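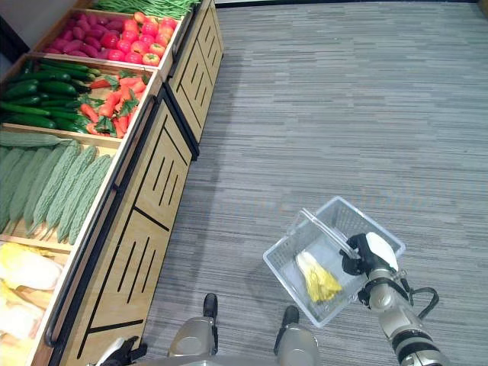 Kariuki thinks we should scrap the warm-up altogether. Adults who haven't drawn since school, the message went, don't want to be told to make a mess, they want to be told what to draw, and could we please stop handing out the big paper first.

Jun 28, 2004

I read that over twice before opening up and was cross for most of the morning, mainly on account of having designed the warm-up. Tried it the other way anyway with the evening group.

Set out small sheets, postcard size, cut from the Prisora offcuts. One soft pencil each. Instruction was: draw your own front door from memory, you have 7 minutes. No mention of expression, freedom or play. I had to sit on my hands.

They drew. Even the two by the window who normally spend the first half hour sharpening things. One man announced that he couldn't do doors and then did a very decent door, with a mail slot and a dent. The hinges were on the same side as the handle, so I don't know how he gets into his house. I kept my mouth shut about it, having promised myself no corrections before the break.

After the break, big paper, same door, charcoal. Half the room froze again. So Kariuki may have a point about the size, and I would like it noted that I'm writing this down voluntarily.

Where it went wrong

Ran the charcoal part too long. By the end people were going over lines they already had, and several doors had turned black. Also the fixative. The new can of Ekach spits for the first second or so and left freckles on three drawings before I caught on. Start the spray off the edge of the paper and move across. I've put a note on the can, and a second note on the shelf telling people to read the note on the can.

The man with the hinges asked if he could take his home, and then left it on the radiator.

Odd thing about the old manual

Somebody left a drawing manual on the sink, dated 1890, spine gone, very sure of itself. It has 111 exercises and the student isn't allowed a curved line until the second chapter. I'd always taken books like that as the villain of the piece. All those children copying cubes until they decided they had no talent and went into banking. But exercise one is a small sheet, one pencil, one plain object from home, drawn without looking. I've spent years working my way around to the opposite of page one and have now come back to it by way of a complaint.

Still don't believe in the cubes.

What I do think it gets right is giving people something to be done with. Nobody can finish "be loose." A front door you can finish. I noticed they only started talking to each other once the first sheet was face up on the table and over with, and the talk was about doors, paint, a landlord. Before that it's always apologies.

For next time

1. Small sheets first again. Keep the 7 minutes, and use the timer from the kiln room, since mine ticks and people look at it.

2. Charcoal on medium paper, if there's any left in the Urkora drawer. Stop early, while they're still annoyed at having to stop.
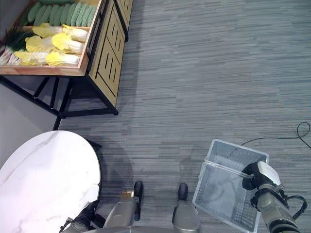

3. Try a second subject from memory. A shoe, or the stove. Not a face, we had tears last October.

4. Order more soft pencils. We started with 40 and I can find eleven, plus a great many hard ones that seem to be breeding.

5. Reply to Kariuki. Be gracious. Don't mention the charcoal.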